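Thread on Tomás Mendes, because a few of you asked what happened to him after the radio show ended.

Short version: he had a stroke in February, he is home, he is writing again, and he has put the tour off until he can get through a full set without sitting down. Longer version below.

For people who don't know him, Mendes started out doing ten-minute spots at the back of the Flarness, a pub theater that has since been turned into apartments. He worked days in a tile warehouse and drove up after his shift.

His first full show was called Bastos, after the street he grew up on. It was an hour on his grandfather's unpaid parking tickets. I saw it twice. The second time the heating was out and he did the whole thing in a borrowed coat.

Bastos got him an agent and a slot on a late radio panel. He was on it for four seasons. He was never the loudest person at the table, and he tended to get his biggest laughs in the last few minutes, after everyone else had used up their notes.

Then came Masten, the sitcom. He played the brother-in-law who manages a car wash. It was supposed to be a part in 3 episodes and they kept writing him in. A lot of people only know him from that, and he still gets the car wash line shouted at him in supermarkets.

The stroke happened at home in the morning. He has said he thought he had slept on his arm. His wife noticed he was putting the lid of the coffee pot on the sugar bowl and called an ambulance.

He was in the hospital for more than 90 days, counting the rehab unit. His speech came back first. His left hand has been slower, and he says it still does its own thing when he's tired.

He didn't make an announcement at the time. The tour dates came down from the website and the box office said refunds were on the way. There were rumors that he had quit, or that he'd fallen out with the promoter. Neither was true.

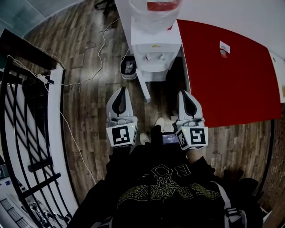
Rosário Pinheiro replied that she had tickets for the canceled spring date and got her money back within a week, with a note saying she'd be first in line for the new one. She also asked if he is really doing small rooms again or if that was just talk.

He is. I was at one of them last month. It's a work-in-progress night above a furniture store, and the capacity printed by the door is 4 rows of folding chairs and whoever can stand. He did twenty-five minutes with a stool next to him and used the stool for the last ten.

The new material is mostly about rehab. There's a long part about a speech therapist who made him name kitchen items from flash cards and marked him down for saying "the egg thing." There's another about sharing a room with a retired bus driver who announced every stop in his sleep.

Some of it isn't ready. He lost his place once, looked at his notes, and said "give me a second." People gave him a second. Then he went back and did the joke again from the top, and it got a better laugh than the first try.

The working title for the show is Proltosent. He says it's the word he came out with in the hospital when he was trying to ask for a blanket. He wrote it down phonetically once he could hold a pen.

On the tour: no dates yet. He told the room he wants to be able to do a full hour on his feet, three nights in a row, before anyone sells a ticket. When it does go ahead, the first night is planned for a theater with 319 seats. The old tour was booked into places much bigger than that.

He isn't going back to the panel show. It finished while he was in rehab, and the last season went out with guests filling his chair. He said he listened to one episode and turned it off – he kept trying to answer.

As for Masten, I've seen people say there's a reunion special coming. I can't find anything to back that up, and he didn't mention it. I'd treat it as wishful thinking for now.

If you want to see him before the tour, the work-in-progress nights go up on his mailing list and nowhere else. They tend to sell out by lunchtime. Doors are at 7, he's usually on second, and there is no elevator.

I'll add to this thread when the dates are out.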